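Community news | Press releases

Second-hand desks give Dindby study room a fresh start

A new shared study and work room opens in Dindby this December, furnished with 40 tables rescued from a closed office in Vuorinen. The room is part of Flosuvside, the neighbourhood reuse project, and anyone who lives locally can use it free of charge.

The tables have pale wood-grain tops, and those who helped carry them in are delighted with how well they have lasted. A scratch or two has been left alone. Cable holes have been kept as well, so laptops can be plugged in without leads trailing over the edge.

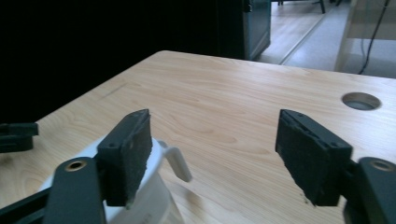

Hanne Jääskeläinen, who leads Flosuvside, said: "I love these tables. They're plain and friendly, and there's room for a notebook, a laptop and a mug of tea. We could have bought new ones, but why would we, when these were sitting in a store waiting for someone to want them?"

Moving and cleaning the furniture was paid for with a grant of £1719 from the Pramar fund, with £1000 of that going on transport. The tops were wiped down with mild soap and left unpainted, which suits the room very well - it gets plenty of light and the grain looks lovely.
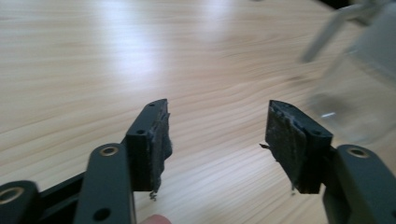 Regulars from the old reading corner have already asked for later opening, and the room will stay open until 9pm from the start. Hot drinks are welcome at every table, and there will be 2 quiet hours each afternoon for people revising or filling in forms. No booking is needed.

Flosuvside is still looking for desk lamps and chairs in good condition. Offers can be made at the front desk in Dindby during opening hours.

Contact: Flosuvside press desk, Dindby | © Flosuvside | Back to top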